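Make the Bed Badly, But Make It 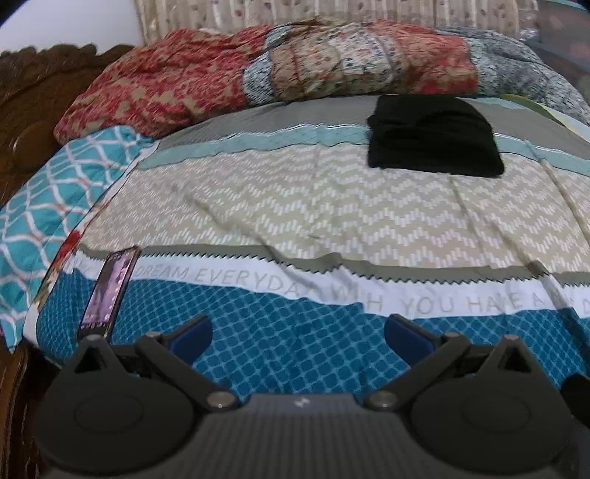

I have strong feelings about making beds and I'm going to get them down before I have to leave for work. Quick version - most bed advice is written for hotels. White sheet, white duvet, six pillows you take off at night and put back in the morning, a folded blanket across the foot that no person has ever slept under. My kind of bed has bands on it. Teal, beige chevron, a white stripe telling me to DREAM EVERYDAY in gray capitals, and a teal pillow lying lengthwise down the left side. Phone on it, screen lit. Wrinkles in the chevron. I call that made.

Yes, made. The sheet is up, it covers the mattress, the pillow is somewhere a person could find it. Takes me four minutes and that includes looking for my socks.

I grew up in a house where beds got inspected. Corners folded like an envelope, hand run over the top, do it again if there was a ridge. I did it again a lot. Then I moved out and for a good long while I didn't make a bed at all, out of spite mostly, and slept in a kind of nest. The nest was fine until it wasn't. Crumbs. A sheet that had come off two corners and wrapped itself round my knees at 3 in the morning. So I came back to it, but on my own terms.

My terms are patterned sheets. People are snobs about this. I know a plain white sheet looks clean in a catalog. It also shows every crease and every drop of coffee, and it looks like a waiting room. A busy print forgives you. Zigzags next to diamonds next to a stripe of lettering, who is going to spot a fold in all that? And the words, ok, the words. I get teased about the words. Bedding with writing on it is supposed to be tacky, same as the kitchen signs that say EAT. Don't care. It's a bed, you look at it half asleep, it can say dream on it if it wants to. I don't even read them anymore, they're just gray shapes that tell me which end is up when I'm changing the thing.

Useful, by the way. Bands running across the bed mean you never put the sheet on sideways. I had a plain Soltasach set once, 80 dollars, lovely stuff, and I put it on the wrong way round every single time. Every time! Got three corners on and the fourth one wouldn't reach. The Lobo set that replaced it cost 20 and is the best thing in my linen closet.

The other rule I ignore is the one about phones. No phone in the bedroom, charge it in the hall, buy a little Truko alarm clock. I tried it. The clock ticked. I got up twice to see if anyone had texted, and standing in a cold hallway at midnight did nothing for my sleep. Phone's back on the bed and I've stopped feeling bad. If you can keep yours in a drawer then good for you, truly, but it isn't a moral acheivement.

What I will be strict about is washing. Every week, hot, no excuses, pillowcases twice if it's summer. I'd take a wrinkled clean sheet over a smooth one that's been on since January, and I suspect some of the very smooth beds I've seen haven't been stripped in a while. Nobody irons a Grukine fitted sheet. The elastic goes all wavy and you burn your thumb, I have tried it so you dont have to.

So pull it up, flatten the worst bits with your arm, put the pillow down wherever. Go to work. I'm late as it is and there's a load still sitting in the washer.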